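3 Oct 2019

Second batch of the Drirmont flour paste today, and I'm a good deal happier with it than I was with the first. For anyone picking this up after me: the first batch went lumpy because I was chatting and let it sit on the heat without stirring, and that is entirely my own fault and no reflection on the recipe. This time I stood over it with the whisk like a good girl and strained it through the old muslin while it was still warm, and it came out smooth as custard. It's in the blue-lidded jar on the second shelf. Please don't put it near the window again!

The job is still the Flirkthorpe parish ledgers, which I know some of you are sick of hearing about. Volume 7 is the one on the bench. The sewing had given up completely in the middle, so I've taken it down to sections, and there are 14 of them, all different thicknesses, which tells me whoever bound it the first time was using up whatever paper was to hand. I rather like him for it. The spine folds are worn through on the outer sheets of nearly every section, so each one needs a guard before it can be sewn again.

I cut the guards from the lighter Anozie tissue with the grain running head to tail. I did try the heavier one on a scrap first, and it made the folds so stiff that the section wouldn't close properly, and once you multiply that across a whole book you end up with a spine twice as fat as the fore edge. The lighter one all but disappears when it's pasted down.

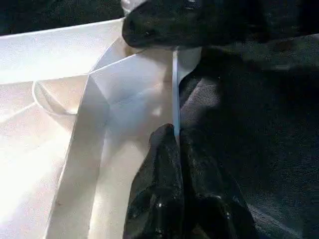
Ladi Balogun came by after lunch with the bone folder I lent out in March (I had quite given up on it, so that was a nice surprise) and we got to talking about whether to round the spine or leave it flat. Ladi is for flat. The original boards have no shoulder to speak of, and there is a faint line of old glue on the inside of the front one that runs dead straight from top to bottom. I had been set on a gentle round, mostly out of habit, and I'm coming around. I'll sew it first and see what shape it wants to take.

Thread: waxed linen, the middle weight. I tried the thin one on Volume 6 and it cut into the folds a little, so I'm not doing that again. I mean to sew on three tapes with the old holes reused wherever they're sound, and where they've torn I'll pierce through the new guard a touch to one side.

One puzzle. The clerk's page numbers jump from 799 to 825 with no stub and no sign of anything having been cut out, and the entries read straight on across the gap, a burial on one side and the same family's baptism on the other. I think he just lost his place. I've written it on the record card all the same, and I'll ask the Botville archive if their copy does the same thing.

Guards on sections one to five are done and under the press, between blotters — changed once already, needs changing again first thing tomorrow. The rest of the tissue strips are cut and sitting in the folder marked F7. We're low on blotters, and somebody has walked off with the good scissors.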